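The Paper Behind the Breath Test

By Kusum Bisht

Agata Palumbo's license was suspended for six months on the strength of a number printed on a strip of paper about as wide as a grocery receipt. The number came from a breath machine in the basement of a county building. She did not dispute that she had been drinking. She had told the officer so at the side of the road. What she wanted to know was whether the machine had been checked before she blew into it, and getting an answer took her longer than the suspension did.

Her lawyer, Rhydian Kemeys, handles drunk driving cases and not much else. He has an office over a dry cleaner and a filing cabinet he calls the library, which holds maintenance logs from breath machines in several counties. He collects them as other people's cases produce them, because there is no one place to go and read them.

"A juror hears a number with three digits after the point and figures that's the end of it," Kemeys said. "I used to figure the same thing. Then I started asking for the logs."

A breath machine doesn't measure blood. It measures alcohol in a sample of breath and applies a conversion to get to a figure the law cares about. To do this well it has to be compared from time to time against a sample of known strength. The officer or technician who does the comparison writes down the result, the date and the lot number of the reference sample. If the result is outside the allowed range, the machine is supposed to come out of service until it has been adjusted and tested again.

In Palumbo's case the log had a gap. The machine had been checked in January, and the next entry was from well after her arrest. Between the two was a page with a signature on it and no figures. The prosecutor's office said the check had been done and the results not copied over. Kemeys said a check without results was a signature.

The hearing on that question lasted most of a morning. The technician, who had since moved to a different department, testified by video that he remembered doing the work. The judge found him believable and let the number in. Palumbo took a plea the same week. She has her license back now and drives to her job at a garden center, a trip of 30 minutes each way that she made by bus while she was suspended. The bus took two transfers. 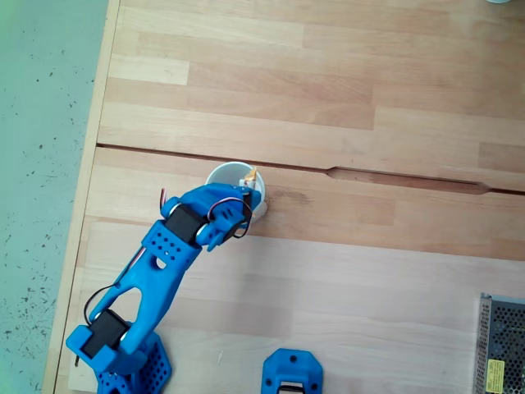 State rules on breath machines were mostly written when the machines were new, and they differ on nearly every point. Some require a check before and after each test. Some require one on a schedule and leave it to the agency to keep it. A few spell out who may do the work and what training that person needs, and others say only that it must be done by someone qualified. A machine that decides whether someone keeps a license is often still documented in ballpoint pen, by one person, in a binder. Bills to move the logs online have been introduced in several legislatures, and they tend to stall over cost.

Ginevra Rizzi prosecuted drunk driving cases for over 6 years before she began teaching evidence at a law school. She is not sympathetic to the idea that the machines are junk. Most of the ones she dealt with worked, she said, and most of the people who failed the test were too drunk to drive by any measure. Her complaint is about what happened in her own office when a defense lawyer asked for records.

"We treated it as a nuisance request," she said. "You'd send the certificate, which is one page and says the instrument is in good order. If they wanted what was behind the certificate, they had to file a motion. A lot of them didn't, and I didn't lose any sleep over it at the time."

She thinks the full log should go to the defense automatically, along with the police report. It would cost almost nothing once the records were scanned. It would also save prosecutors from finding out about a bad machine when dozens of cases have already been closed on it.

That does happen. When a lab or an agency learns that an instrument was out of range, someone has to go back through every test it ran and decide which people need to be told. Many will have pleaded guilty. Some will have moved. A letter goes to the last known address, and if it comes back, that is often as far as the effort goes.

Remo Sanna ran a police traffic unit before he retired, and he was responsible for two of the machines. He disagrees with Rizzi on the automatic release of logs. He expects it would bring a flood of arguments over entries that mean nothing, such as a date written in the wrong box or a lot number with a digit missing. He has sat through those arguments. In one, a lawyer spent an hour on whether a 1 was a 7.

Still, he said he would have liked a second pair of eyes on the binder. His unit had one trained technician. When she was on leave, the checks waited until she came back, and the machines stayed in use in the meantime. He didn't see it as a problem then. The rule in his state said the checks had to be regular, and it didn't say what regular meant.

For drivers, the practical advice from both sides of the courtroom is similar. Ask the lawyer to request the maintenance log along with the certificate, and ask early, while the deadline for motions is still open. In most states the license suspension is handled separately from the criminal case, and the time to ask for a hearing on it is short. Missing that deadline usually means the suspension takes effect whatever the log says.

Palumbo missed hers. The notice was on the back of the form the officer handed her when she was released, and she didn't turn it over until she got home and emptied her coat pockets a couple of weeks later. She has kept the form. Kemeys has a copy of it in the cabinet, filed with the log for the machine, the page with the signature on top.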